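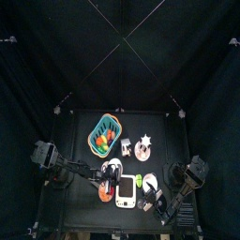
Rarkier two-arm cell, both arms in over the plates. Basket left alone for now.

Jun 23, 2025

Rarkier eval, cont. Trial clock is 14 days from first power-up, so writing as I go. Will clean up later (probably not).

Enclosure: went together fine second time. Cross lines over the top are tight now. Manual has the ceiling panel going on before the side fabric. Wrong order, do the fabric first or you end up working by feel inside a black bag. Sent a note to Khunthong about it, they do the docs for the US version.

Bases: both bolted, re-torqued before lunch. Left one had backed off a bit again. Threadlock next time, the blue. Don't use the washers in the bag, they're too thin.

Homing: left ok first try every time. Right arm faults on joint 3 if it's powered on while folded. Unfold by hand, THEN power. Written on tape on the switch box, please leave the tape where it is.

Urnon (the control software) updated itself overnight. Turned that off. Old camera calibration got wiped with it, had to redo. Screens moved too, the speed limit is now under Session and not under Arm. Default is way too fast for a table with stuff on it. Set it down before anybody touches the leaders.

Feel of the thing: better than I thought from the demo video. Little bit of drag at the wrist in the leader arms, gets tiring. Lag is hard to notice until you try something fussy, then you notice. Small flat items are miserable. Thin plates: come in from the rim, don't try to pinch the middle.

Left fingers and right fingers don't behave the same, worth remembering when comparing runs. Log which arm did what.

Kettle next. Wanted something with a real handle and an awkward weight up top, and it's on the Rarkier list of things the kit "handles with ease" so let's see. 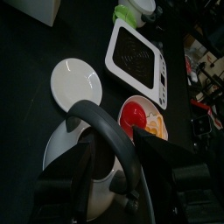
Finger choice is the thing I keep going back and forth on. Stock ones are stiff and wide, good for the bowls, less good for anything round. The Prelletti set is softer and the quote says 295 for a pair, which seems like a lot for what it is. On the kettle the handle is a fat smooth arc, matte gray, so there's not much for a hard finger to bite into, and it wants to roll. From the wrist view I also didn't like how close the plate is, the handle lies right over its edge, so any swing on lift goes straight into the dish. Rule for now: clear the plate first, or come in from the other side. Also the left finger hides a good part of the kettle in that view, so don't steer by wrist cam alone. Use the side camera for the height.

Grip force: Urnon shows a number but no unit. 3000 is the top of the slider. Asked Khunthong what it means, answer was "relative". Ok. Stayed under half way, moved up in small steps. If the motor starts humming back off, that's the warning you get before it trips.

Things I'd want to know before we sign anything:
- does the service plan cover the grippers or only the arms? The wording says "moving assembly", could be either
- spare fingers in the box or seperate order
- can we export the logs without the Urnon account. Right now export asks for login. If their server is down we're stuck
- who pays shipping on a return inside the trial

Cable routing on the arm is the weakest bit of the hardware imo. Loops are loose up top and they move around more than I'd like when the elbow folds. Velcro would fix it. Not sure if that voids anything, ask. 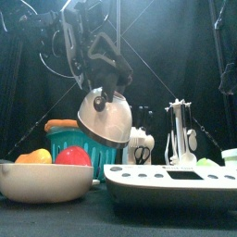 Kettle off the table, held by the handle, hanging at a tilt. Side camera.

Tilt is my main complaint. Pinching with two fingers lets the body find its own angle, and after that you're chasing it with the wrist. Try a grab closer to the balance point, and slower on the way up. Also try it with the softer fingers before blaming the arm, if Prelletti will lend us a pair. Empty kettle only, no water near this thing until the enclosure question is settled.

Side camera is good for this job. You get the kettle against the black curtain and the outline is easy to read. Light from above does put shine on it though, and the auto exposure in Urnon doesnt help. Lock exposure before recording.

So far: arms yes, software maybe, fingers no. Price talk waits for September when the new budget opens, but Khunthong wants an answer sooner. Tell them we'll answer when the trial is done.

Tomorrow
- right arm fault, get the log out for Rarkier
- threadlock left base
- lids, and the scoop thing if there's time
- 2 long hex keys missing from the red drawer, whoever has them bring them back
- redo calib and SAVE A COPY off the machine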